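Print this page | E-mail this to a friend

Open day at the Ellel workshops, Grorkberg
06/08/2026

So we finally made it up the hill to Grorkberg for the open day, and I'm so glad we did! It was 124 steps from the tram stop (there's a sign at the bottom, thanks for the warning) and my legs were jelly by the time we got our stickers at the door.

We started in the Brello room, which was my favourite. It's all very plain, white table, pale curtain right across the back, and after the crush in the entrance hall it felt lovely and calm. I want that curtain for my spare room.

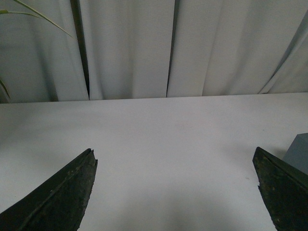 White table, grey curtain and a blue-grey box over on the right

The room opened in slots of 8 people, so there was plenty of space to have a proper nose round. I hung about through 2 slots and no one seemed to mind. My one grumble is that there was nowhere to sit!

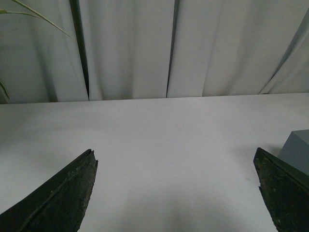

The long back edge of the table, with the curtain hanging behind

Then coffee, in the yard behind the Ashour building. Go early if you want cake, they were down to the plain scones by the time we got there (still nice, lots of jam). We shared a bench with a family who had come over for the day by train and were already planning next August.

I do love a strong colour, and after all that white and grey this blue really cheered me up. Proper royal blue, with a little pale scuff on the top. 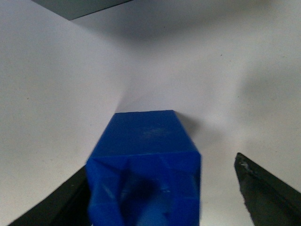
The blue block, seen from above

Entry was 3 euros and the coffee was extra. Wear flat shoes for those steps, and bring cash for the scones.

Print this page | E-mail this to a friend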